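Is a drum carder worth it for one or two fleeces a year?

Posted by Iddrisu Akolgo in Fiber Prep

I spin on a secondhand wheel, mostly in the evenings, and so far I have done all my prep with hand cards. My wrists are complaining. A seller in Hakville has a Poveler drum carder listed for $354 with the packer brush and a doffer. The listing says it will "pay for itself in a single season," and I don't buy it. I can't see how a thing pays for itself when I don't sell yarn.

My wool is a medium crossbred, 4 inch staple, washed but not picked. The carder would have to clamp to the table where I do everything else, and I'd want to put it away afterward.

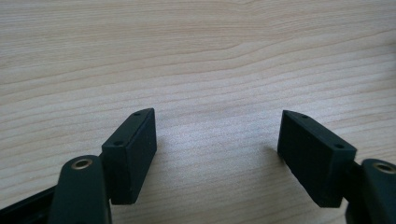
2 replies, oldest first

Friederike Ackermann
I'd be careful with that listing. Ask what the teeth per inch are and whether any are bent. "Lightly used" covers a lot of sins. Turn the big drum by hand and watch the gap between it and the small one. If they touch anywhere, you will be buying new carding cloth before long, and then your $354 is a down payment.

Also, a drum carder won't fix bad prep. You still have to pick the locks open first, and it will make nepps out of weak tips faster than you ever could by hand. For two fleeces a year I would look at what a mill charges for roving, or rent one. My guild in Leckie lends out a carder for 8 dollars a week and mostly it sits on the shelf until October.

As for clamping, check how far the clamps open before you pay. Mine didn't fit over the apron under my table and I had to buy longer ones. Put a scrap of leather under the jaws or they will dent the top.

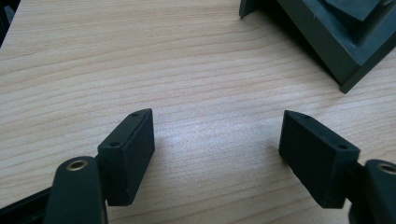

Cameron Strachan
get it, you won't regret it. I had a different make that was $356 years ago and it still runs. never oiled it

Comments on this reply

Friederike Ackermann: Please oil it. And "still runs" doesn't tell him what the batts look like.

Iddrisu Akolgo: I asked the seller about the teeth. He said "standard." I'm going to try renting first.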